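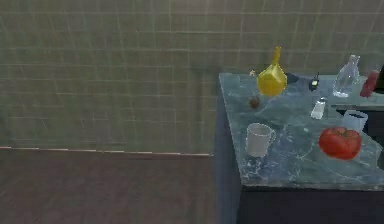 Figure 4.1. Counter viewpoint, with mug, tomato and glass bottle on the marble top.

4. Preparing a search episode

This section covers loading the Umbridge flat, choosing start viewpoints and running the Felarus search policy against it. It applies to the simulated flat only. Installation of the Halonen renderer is covered in section 2.

4.1 Loading the scene

1. Start the renderer and wait for the prompt to return.
2. Load the Umbridge scene file. Do not load the collision mesh on its own; the policy will run, but every depth reading will be invalid.
3. Set the random seed. The published runs used seed 368.
4. Open the viewpoint browser and step through the stored poses.

Note: Clear objects such as the glass bottle return colour but may return the depth of the wall behind them. Leave the depth filter on for counter viewpoints.

4.2 Checking uninformative views

Some start poses show no target and no loose objects. They are kept in the set on purpose, as the method is scored on how soon it turns away from such a view.
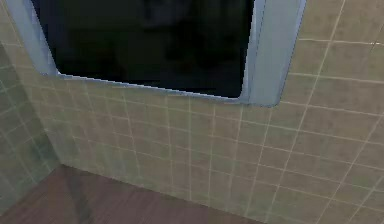

Figure 4.2. Uninformative view: mirror, tiled walls and floor.

5. Select a pose facing the mirror.
6. Confirm that the object list in the side panel is empty.
7. Confirm that the mirror pane is masked. If it is not, run the mask tool again before going on.

Caution: Do not delete poses that look empty. Removing them raises the success score and makes results impossible to compare with the Wemisness baseline.

4.3 Setting the doorway pose

The doorway pose tests whether the policy will approach distant objects that it cannot yet name. Labels are withheld until the object fills enough pixels to pass the size threshold. 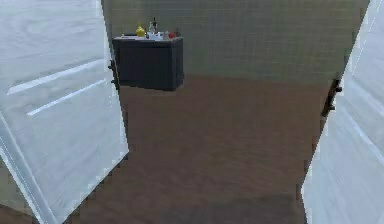
Figure 4.3. Doorway pose. Both doors open, small items on top of the dark cabinet.

8. Set both doors to open. A half-open door blocks the planned path and ends the episode early.
9. Set the size threshold to 60 pixels.
10. Run the policy for 11 steps and save the log.

The log should list unnamed candidates first, then named ones as the camera moves closer. If names appear at step one, the threshold has not been applied.

4.4 Long wall views

Repeated tile gives the pose tracker many near-identical matches along a wall, and drift builds up in the direction of travel.

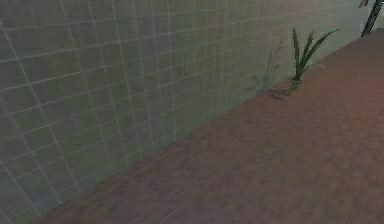 Drift is corrected against landmarks. A potted plant standing at the foot of a wall is a suitable landmark; its shadow on the tiles is not, and must be left out of the landmark mask. Thin objects at the border of a view should also be left out until more of them can be seen.

11. Mark one landmark per wall view.
12. Rerun the tracker and compare the end pose with the stored pose.
13. If the two differ by more than 4 cm, repeat from step 11 with another landmark.

Section revised by Gwion Gronow, September 13, 2020. The threshold in step 9 replaces the value given in the August draft.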